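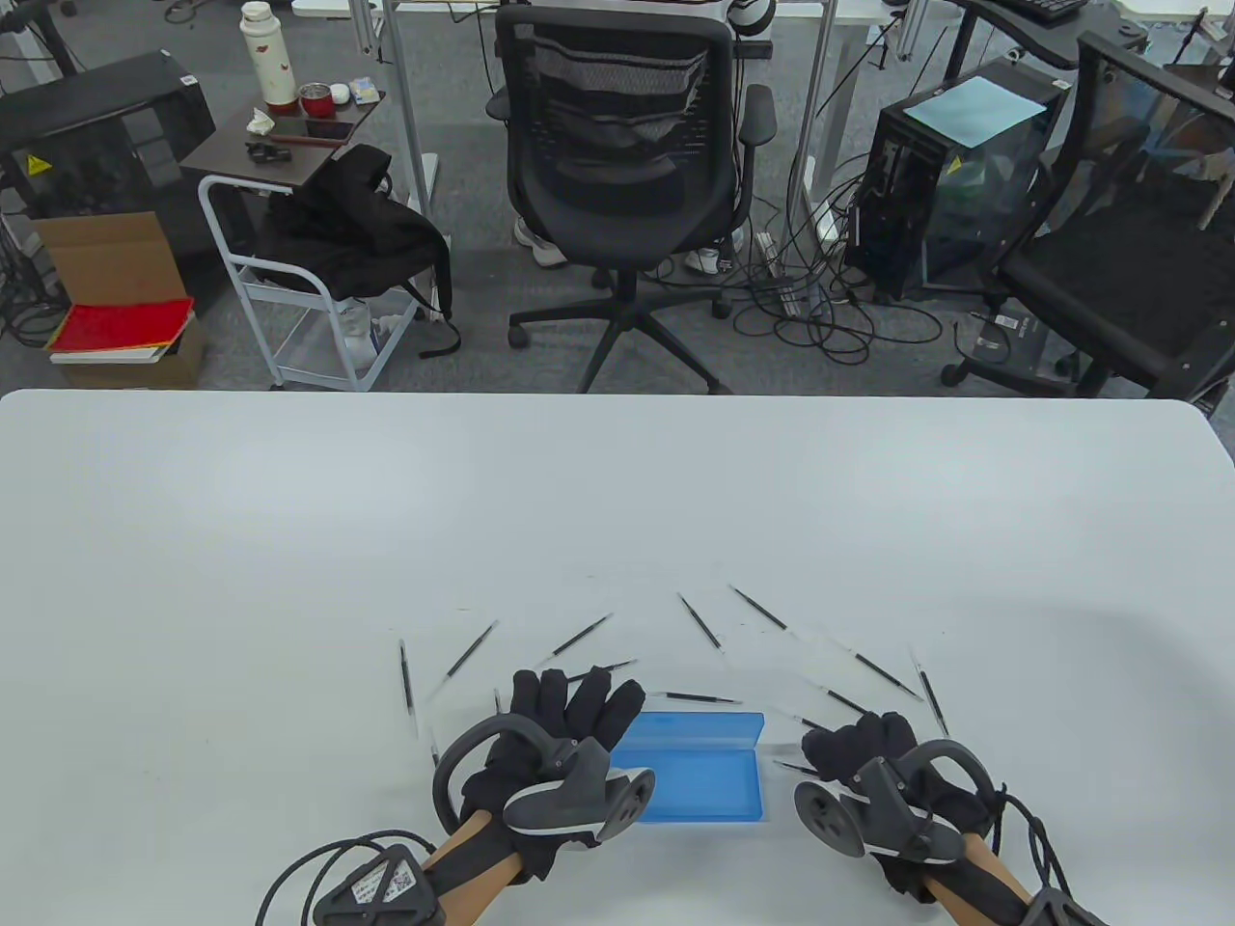 To: Dakbridge Ratepayers' Forum list
From: Gudrun Solberg, Revenue Liaison Office
Date: 22/08/2019
Subject: Re: Appointment at the assessment branch and pending notices

Dear members,

Further to the question quoted at the foot of this message, the office can confirm that the post of Deputy Assessor for the Dakbridge and Menon districts has now been filled. The new holder took charge this week on transfer from the appeals branch at Stasell. The acting arrangement in place since July has ended.

Notices signed under the acting arrangement remain valid and need not be reissued. There are 246 cases open in the two districts, of which 41 concern late filing only. Those 41 will be dealt with first, by letter, and no hearing will be required unless the taxpayer asks for one. 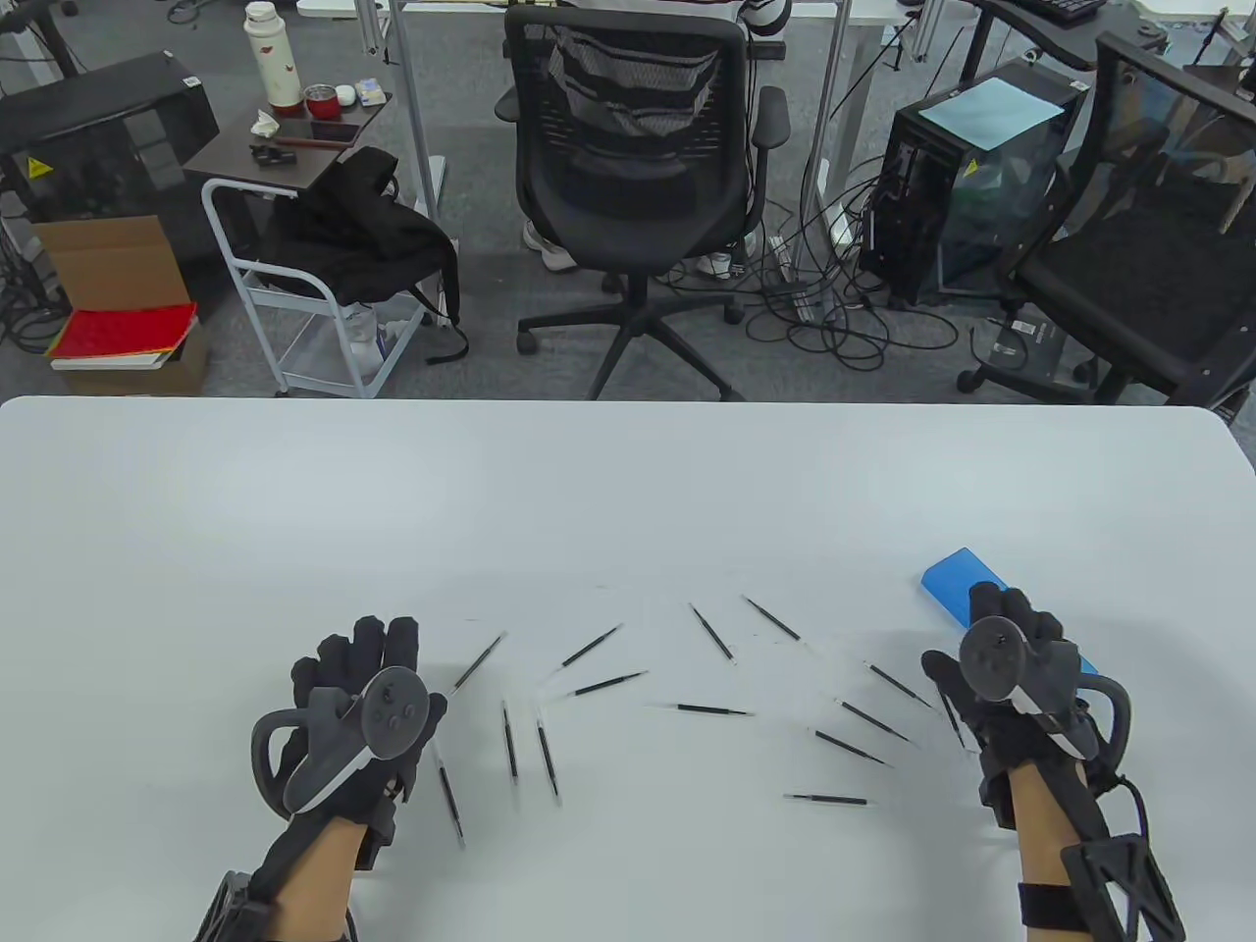 Members who have already paid a late filing penalty of 4000 and wish to contest it should write to the branch within 70 days of the date on the notice. Payment does not affect the right of appeal. Letters should quote the case reference in full and be sent to the Menon counter, as the Stasell counter no longer accepts post for these districts.

The inquiry into Fliker and its suppliers is being handled by the investigation wing. This office holds no papers on it and is unable to comment.

Yours faithfully,
Gudrun Solberg
Revenue Liaison Office

> Could the office please state who is now signing
> assessment notices for Dakbridge? Several of us
> have notices dated July with "acting" beside the
> signature and would like to know whether they
> stand. Is there also any news on Fliker?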